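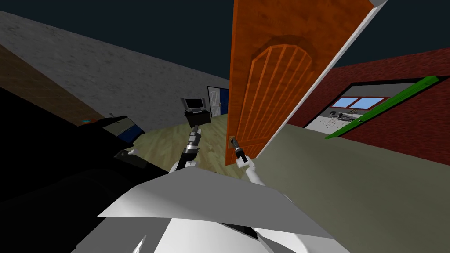 Right gripper closed on the handle, door partly open. View from the robot's own camera in the simulator.

Been working on door opening for most of November, so I'm writing up where the controller has got to. Thread, mostly for people who do whole-body control and have their own doors to worry about.

The setup: two arms on one base, simulated house, policy trained in sim and a conventional controller underneath it. The policy puts out gripper targets and a base velocity. The lower layer, which we call Brisar, turns those into joint commands and is supposed to keep everything within limits.

Grasping the handle was the easy bit and I won't spend long on it. Handle pose comes from the detector, the arm goes to a pre-grasp point, closes in, shuts the gripper. Lawal Ogunleye wrote that part in the spring and I've barely touched it.

The trouble starts once the gripper is shut. Now the hand has to follow an arc, the arc depends on where the hinge is, and the first guess at the hinge is usually wrong by a few centimetres. A stiff arm fights the door. The simulator answers with very large contact forces and the handle slips out.

First attempt: lower the stiffness in all directions. The forces came down and so did everything else. The arm sagged and the gripper rolled round the handle until the wrist reached its limit.

Second attempt, the one we kept: stiff along the direction of travel, soft along the line to the hinge. The hinge estimate is refitted from the gripper path as the door moves. It needs a bit of an arc before the fit means anything, so for the first part of the swing we just pull slowly and trust the prior.

Yen-ting Kan pointed out that our fit was weighting every sample the same, including the ones taken while the handle was still turning. Those aren't on the arc at all. Dropping them fixed more runs than a week of gain tuning had.

Next, the base. If the base stays put, the arm runs out of reach part way through. If it moves too early, it drives into the door. We plan base and arm together over a short horizon, 2 seconds, and replan all the time. A longer horizon looked smoother on paper and was worse in practice, as the hinge estimate was still shifting under it.

Camera tilt has been its own problem. In the picture the whole house slopes down to the right, and in our code the detector had been assuming a level horizon. We now rotate the depth points into the gravity frame before anything else looks at them. It's one line, and it should have been there from the start.

The idle arm matters too. For a long time the left arm had no target during door tasks, so the optimiser used it as a free counterweight and swung it wherever it liked. It now has a weak rest pose and a penalty for getting near the door. Weak is important - a strong one made the planner give up on tight doorways.

Numbers, for those who want them. 1,000 evaluation episodes with the house, door and start pose all randomised. 700 ended with the door open far enough for the base to pass. I'd like that to be higher before we go near hardware.

I went through the failures with Gert Buthelezi. The largest group is the robot starting too close to the hinge side, where there's no good way to pull and the planner dithers. After that it's slipped grasps, then a smaller pile where the detector has picked the wrong edge of the door.

For the first group we're trying a "back off and start again" action. Tomoyo Iwasaki has it working on 9 of the test houses. It costs time on every episode where it fires, and at the moment it fires too often.

Tooling note. The thing that has helped most is a replay viewer that shows the camera view, the fitted arc and the contact force on one timeline. Before that I was lining up three log files by hand. Itsuki built it and it lives in the Troltthorpe repo under tools. It's rough, but it loads quickly.

Someone asked in the replies why we don't learn the whole thing end to end. We did try. It did well on doors like the training ones and poorly on heavy doors, and when it failed we couldn't tell which part to fix. We may go back to it with more door types.

Next on the list: doors that push open, and doors with a closer on them, which want to shut again while the base is driving through. For the second sort I think both arms will be needed, one to hold and one to keep clear. The planner can't hand over between arms yet, so I'm starting there.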